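Plundness opens its pond and stream testing days to everyone

27/12/2020

I'm Theda Reinholz, and I run the Plundness water group. I've been itching to share this news for weeks, so please excuse the excitement! From August we're opening our testing days to anyone who lives near the Andex stream, with no experience needed and nothing to pay.

We started with 3 of us, a borrowed table and a lot of tea. Now there are 19 regulars, and last summer we tested some 300 samples between us, from garden ponds, ditches and the stream itself (Waltraud Kettler even brought in her rain butt). People really do want to know what's in their water, and I think that's lovely.

The new sessions will run at Schwerdtfeger Hall over 4 Saturdays. Bring a clean jam jar with a lid, fill it that morning and write on it where the water came from. Arne Mühlbauer will be on the welcome desk, and Cheuk-hei Yang will go through your results with you – acidity, hardness, nitrates – in plain words.
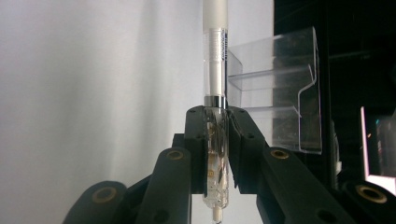

Children are very welcome with a grown-up, and there'll be cake again. Divik, our local printers, are doing the result cards so that you've got something to take home and stick on the fridge.

Places are free but do book, as the hall isn't huge. Lutz Wendt is looking after the list, and you can leave your name with him at the hall office or drop a note through the door. Reporters are welcome too – just let me know you're coming and I'll save you a slice.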